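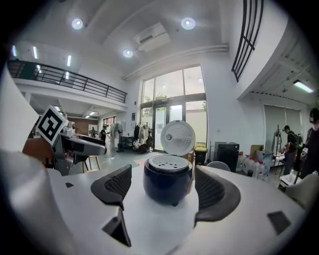
The Rice Cooker on the White Table

My aunt left me the rice cooker and left my cousin Bastien the car, and I want it on the record that I got the better deal.

It's a navy blue thing, round and shiny like a bowling ball, with a white lid that flips all the way up and stands there behind it. She bought it the year she moved into the big place with the balcony running down one side, and she parked it on the white table and never moved it again. People would come in through the glass door at the far end, squeeze past the clothes rack (there was always a clothes rack, she took in sewing) and walk the whole length of the room toward the smell of rice.

I went over in March to pick it up. Bastien was there already, sitting on the stairs with the car keys on his finger.

"You can have it," he said. "I've got a microwave."

"It's already mine, Bastien."

"I'm just saying I'm not going to fight you for it."

I opened the lid and there was the white plate with the ring of little holes, and I swear I was nine years old again. She used to let me take that plate out and wash it, and I'd hold it up to my eye and look at her through one of the holes while she hemmed somebody's skirt. She never told me to quit it. She'd just look back with one eye shut, pins in her mouth, and keep sewing.

So I did what you do, I guess. I made rice. There was a bag in the cupboard, and I rinsed it 4 times because that's how many times she rinsed it, and I pushed the button and sat down. Bastien said he had to get going and then didn't. He wandered up to the balcony and leaned on the railing and told me a long story about a guy who'd offered him 2,000 for the car, or maybe 400, depending on the transmission.

"Which is it?" I yelled up.

"Well, he hasn't driven it yet."

By then the whole place smelled right, all the way up to the ceiling lights. Yolotzin from next door knocked on the glass. She'd lived beside my aunt forever and she had a jar of something pickled under her arm, so I don't think she was just passing by. She didn't say a word about why she came. She took a coat off the rack, looked at the lining, hung it up again and asked if there was a spare bowl.

There were plenty of bowls. There weren't enough chairs, though — Elsa had come for most of those the day before — so we ate standing at the table, the three of us, with the lid open and the steam going up. Bastien had seconds and then he scraped the pot, the greedy thing, and got the crusty part that I'd been saving for myself.

"She always gave me that," he said with his mouth full.

"She always gave ME that."

Yolotzin kept chewing. "She told me you both hated it," she said, "so she gave it to me."

We laughed so hard Bastien had to put his bowl down. Then it got quiet, and he picked up the sponge and started washing the little plate with the holes, very slowly, front and back. When he was done he held it up to his eye and looked at me.

I shut one eye and looked back.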